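Llorente opened its battery-pack plant to visitors in December, and the badge desk was running on the kind of schedule normally associated with electric utes: announced with confidence, delivered later. The 4 o'clock tour left at half past.

The line builds packs for the Stelel, a mid-size wagon with 16 modules, or 32 if you tick the long-range box and can explain the price to your household. Our guide gave the cell count for the big one as 3,276, then gave it again at each station in case any had gone missing. Most of the lifting is automated. The coffee is too, and needs more development. 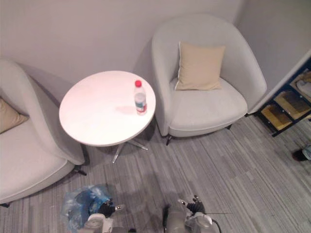

Side table and armchair in the seating area

Kalis, which supplies the coolant plates, had a stand by the exit with a cutaway pack and a bowl of mints. I asked about repairs after a kerb strike and was handed a brochure on recycling.

The Flundis hatchback, meant to share the same pack, was under a grey cover and we were told not to photograph the cover. No test drives either, though we got a lap of the car park in the back seat of a Stelel. Plenty of knee room, firm over the speed humps, and the indicator sounds like a tap dripping. Parking was free.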